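Arnum Packing Cell - Equipment Planning Meeting
Minutes, 15/07/2025

Present: Kumudini Bhuiyan (chair), Setareh Farahani, Nisreen Smadi, Dalal Atallah
Apologies: Mireille Fakhoury
Minutes: Nisreen Smadi

1. Previous minutes
Accepted with one correction. The spare cable set belongs to the Brulbridge site and should come off our inventory.

2. Arm purchase
Setareh has the revised quote from Lernier. The price of the arm is the same as in February, but the controller is now a separate line. Delivery is 80 days from order. Kumudini asked if the controller from the old palletizer could be reused. Setareh said no, the firmware is too old and Lernier will not support it.
Agreed to go ahead with one arm this year. A second arm goes on next year's list with no money against it yet.
Action: Setareh to ask Lernier to hold the quote until Mireille has signed.

3. Grippers
Two options were discussed. The Nimri two-finger gripper comes with its own mounting plate. The vacuum option is cheaper to buy but needs an air line run to the cell, and the facilities estimate for that has not come back.
Dalal has been running simulated grasps on upright cylinders as a stand-in for our tall canisters. She has 200 runs done with a two-finger model and wants to repeat them with the canister lying on its side before we commit. Kumudini asked for the results in a form Mireille can read without opening the simulator.
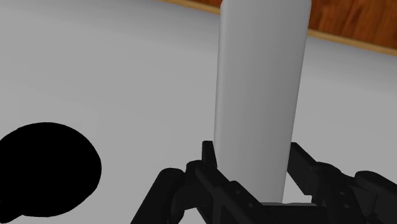
Replacement fingertip pads are $69 a set. Setareh suggested putting two sets in the first order, as the supplier charges shipping each time. Agreed.
There was a question about whether the fingers will clear the divider in the shipping trays. Dalal does not have the tray in her model yet. Nisreen will send her the drawing.
Action: Dalal to add the tray and report back. Decision on the gripper held over to the next meeting.

4. Software
The simulation license is $499 per seat. We have one seat and Dalal uses it most days. Setareh would like a second for cell layout work. Kumudini is fine with it if it comes out of the training line - there is money left there. Nisreen to check the balance.

5. Floor space and guarding
The cell will go where the stretch wrapper is now. The wrapper moves to the east wall. No quote yet for guarding. Kumudini does not want the arm ordered before there is at least a rough number for it.
Action: Nisreen to get a guarding quote.

6. Other business
Brulbridge has asked to see our spec sheet before they write their own. Setareh to send it once the controller line is fixed.

Next meeting: to be set when Mireille is back.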